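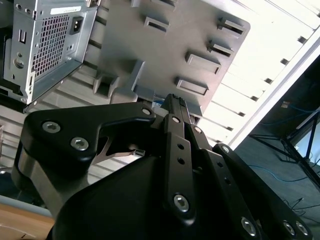
*Chapter 3 · Reading time: 14 minutes, longer if you do the exercises*

# The Side Without the Lights

People who sell computers photograph the front. People who fix them spend their days at the other end, where the grilles and sockets are, usually on their knees and usually with a flashlight between their teeth. This chapter is for the second group. By the time you finish it you should be able to look at the power supply end of a desktop case and say what each opening is for, which ones matter to you today, and which one has been eating dust since the machine was bought.

We start with power because everything else does. You can have the best memory in the building, seated perfectly, and it will sit there like a paperweight if the cord is a quarter inch out of its socket. When Ghazal Tehrani taught the repair course this book grew out of, she kept a log of every machine brought to the bench at Sakorari. It ran to 2,302 entries before the notebook fell apart. She never published the share of them that came down to the cord, out of kindness to the owners.

## What a power supply is

A power supply is a metal box inside a larger box. Wall current goes in one side as alternating current. Out of the other side comes direct current at the low voltages the rest of the computer can stand. In most desktop cases the supply is fixed so that one face shows through to the outside, and that face is the only part of it you have any business touching.

Two features on that face are worth learning first:

- **The grille.** A patch of sheet metal punched full of small holes. Changing one kind of current into another makes heat, and the heat has to leave. The pattern of the holes varies from maker to maker, and people have opinions about it. For our purposes a hole is a hole, provided it isn't packed with lint.
- **The inlet.** A black socket with three recessed contacts: line, neutral, and ground. The cord that fits it is the same one that fits a great many monitors and printers, so every office owns a drawer full of them and can't find one.

Many supplies also have a rocker switch near the inlet. Some don't. Students lose more time to this switch than to any failed part in the book, and the students are in good company. Mahsa Rashti, who checked the wiring diagrams for this edition, once drove to Odedeck and back to flip one.

## Read the sticker

Somewhere on the housing there will be a label. On a good day it tells you the input voltage, the maximum output in watts, and how that output is divided among the different lines. On a bad day it has been stuck where you need a mirror to read it.

The number most people look for is the total, say 400 watts. Write it down, then keep reading. A total describes the whole supply working together, and your graphics card doesn't draw from the whole supply. It draws mostly from the 12-volt line, which has its own limit, printed in smaller type. We will do the arithmetic in Section 3.2.

## Before you go any further

1. Shut the computer down properly.
2. Pull the cord at the plug, holding the plug. The cord is not a leash.
3. Leave the screws of the power supply housing alone. Its capacitors can hold a dangerous charge after the cord is out, and they give no outward sign of it.

The third rule has no advanced version. Professionals replace a faulty supply as a unit, and so will you.

## Words to know

**Enclosure:** the outer case. Also called the chassis, the tower, and, by callers to every help desk, "the hard drive."

**Inlet:** the socket on the equipment that receives the cord. An *outlet* is the thing on the wall. Mixing them up over the phone can fill an afternoon.

**Rail:** one of the output lines of a supply, named by its voltage.

## Warm-up

Find a desktop computer you are allowed to move. Turn it so the power supply end faces you, and sketch that end from memory after one minute of looking. Keep the sketch. You'll correct it at the end of Section 3.1, in a different color of pen.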